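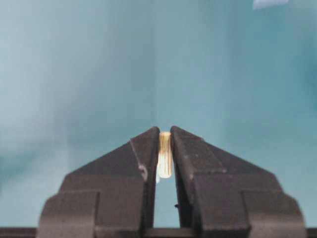

I showed up at the Brulley robotics club twenty minutes early, which I thought was polite, and walked straight into an argument about dowels. Fluted or smooth? Does it matter if the hole is a hair too deep? Two teenagers had very strong feelings on this. One of them handed me a peg so I could roll it between my fingers and feel the grooves for myself, and I have to tell you, I now have feelings about it too.

The club meets in the old shoe shop at the bottom of Tilivero Street, and for the past year its members have been getting ready for the Stinesik Challenge, a student contest with a wonderfully dull premise: have robots put together flat-pack furniture. No soccer, no mazes, no battling. You get a small shelf's worth of parts, and your robot has to pick them up, turn them the right way, and join them. Points for every peg seated, points off for every board dropped. The finals are in August.

"Everybody laughs until they try it," said Grażyna Kwiatkowski, who started the club and still runs it (she teaches middle school math the rest of the time, and she has the voice for it!). She told me she got the idea while putting up a bookcase at home and losing her temper with the instructions. If it made her that mad, she figured, it had to be a pretty good engineering problem.

So they built their setup on the cheap. The whole season's budget was 3,000 dollars, and over 1,000 of that came from a bake sale and a very long car wash. The students named their software Brulley Junior, and they talk about it the way you'd talk about a puppy that might still be trained. They don't write out every move. They steer the arms through a job by hand, again and again, and let the program learn from all those tries. When I visited, the tally on the whiteboard stood at 1,298 saved tries. The goal written next to it was 2,861, and when I asked where such an odd number came from, I got four different answers and a lot of giggling.

What surprised me was how much of the afternoon went to plain old holding. I had pictured drama! Sparks, maybe! Instead I watched kids lean in over a piece of particleboard and talk quietly about where the fingers should close. Too high and the board swings. Too close to the hole and there's no room left for the peg. Squeeze too hard and the edge crumbles, and then somebody has to go dig through the scrap bin for another one.
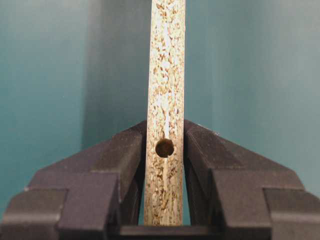
*Particleboard in the grip, with the drilled hole just above the fingertips.*

I got a turn at the controls, naturally. I'd love to report that I was a natural. I knocked a board flat on my first go, and on my second I got hold of it and then couldn't work out how to let go again. A girl of maybe thirteen reached over, very kindly, and said, "Slower than you think." I went slower. Then she said, "Slower than that." I did finally stand a board on its end and leave it there, and I was so pleased with myself that I asked if it counted toward the whiteboard. It did not.

The other big topic is sharing. One arm alone can do plenty, but long, skinny parts want two, and two arms have to agree with each other. If one pulls while the other is still closing, the part bends or pops out and goes skating across the table. The students call this "the tug," and they groan when it happens, all together, like fans at a ballgame. They've been practicing on all sorts of long, light things, and they keep a notebook of which ones behave. Thin and bendy goes under "mean."
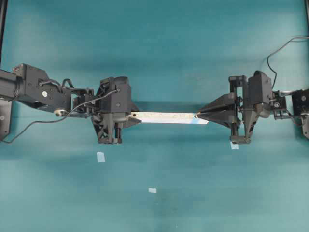

Bogumił Bednarek thinks the two-arm work is where the contest will be won or lost, and he said he'd happily trade every fancy trick in the program for one clean handoff that works ten times in a row. He also thinks the kids should stop adding new parts and drill the old ones until they're bored silly. The kids, I should say, do not agree, and they had a new part on order before I'd even put my coat on.

I asked a few of them what they'd do after the finals. One wants to teach the arms to sort her brother's building bricks. Another is already sketching a drawer, with runners and everything, and got a bit dreamy describing it. Kwiatkowski just wants her bookcase finished. It's still in her hallway, she told me, two shelves up and three to go, and she's saving the rest for the robots.

The club takes new members all year, ages eleven and up, and you don't need to know a thing about code. Bring a snack to share and wear sleeves you can roll up.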